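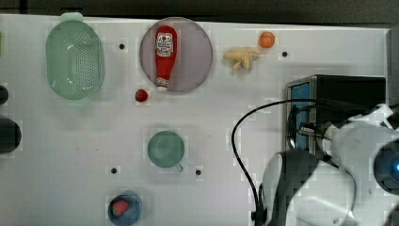 Do you need a depth camera to get a home robot arm picking things up off a table?

A plain overhead camera is enough for a flat table at a fixed height, provided you calibrate it properly and keep checking it.

I say this after reading plenty of build logs that claim otherwise, most of them with a shopping list attached. Matúš Gajdoš and I share bench space at the Flosten workshop and we tried it the cheap way first. It works. It also drifts, and the guides tend to skip that part.

What you need

An arm you can send to an x, y, z position
A webcam on a rigid mount looking straight down
A printed checkerboard, glued to something stiff
A set of toy kitchen things, or whatever else you've got that won't hurt when it's dropped

Step 1: Fix the camera

Bolt it to the ceiling or a frame. Do not clamp it to the table the arm sits on. Every time the arm stops hard the table moves, the clamp moves, and your numbers are junk. Turn autofocus off. If the software says it's off, check again after a restart.

Step 2: Take the lens distortion out

Put the checkerboard in 12 different spots, tilted a bit each time, and grab a still of each. Run them through any calibration tool. We used the Ollunetti scripts, which are fine once you ignore the readme. Don't get excited about a low error score. You can get a lovely score with every board in the middle of the view and still be way off at the corners.

Step 3: Match camera to arm

Pick points on the table you can find again. Holes drilled in the top are better than tape, as tape gets scrubbed off. Touch the gripper tip to each point, write down the arm's position, then click the same point in the camera view. Four points is the minimum for a flat mapping. Use more if you have them, and spread them out. Bunching them up near the centre is the commonest mistake I see.

Step 4: Start with the easy objects

A ball is kind to you. It looks the same from every side and the grip angle doesn't matter. A bottle on its side needs an angle, and one lying on a plate also sits higher than your flat mapping thinks it does. A mug from above is a circle with a handle, so don't believe any detector that only gives you the circle.

Step 5: Test it cold

Leave everything overnight and rerun the touch test before you change anything. Ours was 3 mm out on Friday morning.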